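In Defense of the Fake Marble Table
Killian Rey

My sister is redoing her kitchen, and for three weeks the conversation in our family has been about countertops. She has narrowed it to two. One is a quarried stone that must be sealed every February and can't have a lemon set on it. The other is a composite that looks like the quarried stone, costs nearly as much, and comes with a booklet. The quote for the first was $2934, before anyone had cut a hole for the sink.

I said she could get a table with a marble print on it for the price of the booklet. There was a silence of the kind you hear after somebody asks for ketchup.

I grew up eating off fake marble. Ours was green, a green no mountain has ever produced, and it had a swirl near my place that looked like a duck in profile. My father bought it from a store called Zalladau that sold tables, fans and, for one confusing winter, live carp. He carried it home upside down on his head. It survived homework, fish scaling, a sewing machine and a cousin who stood on it to give speeches. When company came it got a cloth. When company left, the cloth came off first thing, before the dishes even, so that we could get back to using the table.

You would not know from the magazines that such tables exist. I subscribe to two of them, so I have only myself to blame. The Flodberg people did an issue on "honest surfaces" last fall, and every surface in it was gray. There was a slab of something volcanic with one pear on it. I looked at that pear for some time. I don't believe anyone was ever going to eat it.

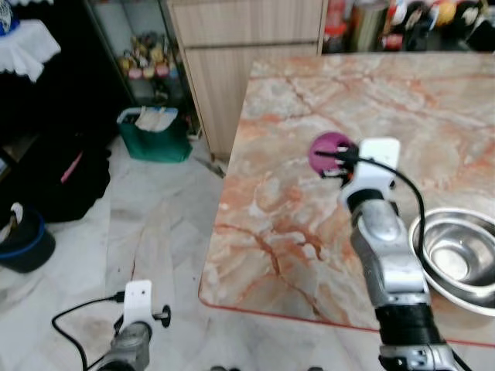
The complaint against printed marble is that it pretends. I have never met the person who was fooled. A printed top is about as deceptive as a plastic Christmas tree, and it's bought for the same reason, which is that people like the look and would also like to have money left over. Take the one here, in salmon and cream and rust red, all veins, with a thin red edge along the front in case you'd missed where it stopped. Nobody is passing that off as Italian. It's a cheerful color to come home to, it has steel bowls sitting on it, one inside the other, and a purple ball can be held just above it without anybody reaching for a coaster. Try that with the volcanic slab.

I'll admit the prints wear. Ours went pale in front of my mother's chair, where her forearms rested, and the duck lost most of his bill by the time I was in high school. Real stone would have held up better, if we could have gotten it up the stairs. But I notice that the stone people I know spend a lot of time standing guard. A friend of mine put in a Guérin island and now follows her guests around with a cloth. She has 767 photos of that island on her phone. There's a ring on it from a glass of red wine – she knows which guest, and she knows the year.

A countertop should be the least nervous thing in the house. It's where the keys land, and the wet lettuce, and the bag you meant to unpack on Thursday's errand and didn't. If I have to think before I put something down, I've bought a very heavy painting.

My sister has asked me to stop sending her links. She's going with the composite, in a shade the Skadeta catalog calls Fog Memory, and I'm sure it will be beautiful and I'm sure I will be asked to use a trivet. I have offered to bring dinner the night it goes in. I'm planning on beets.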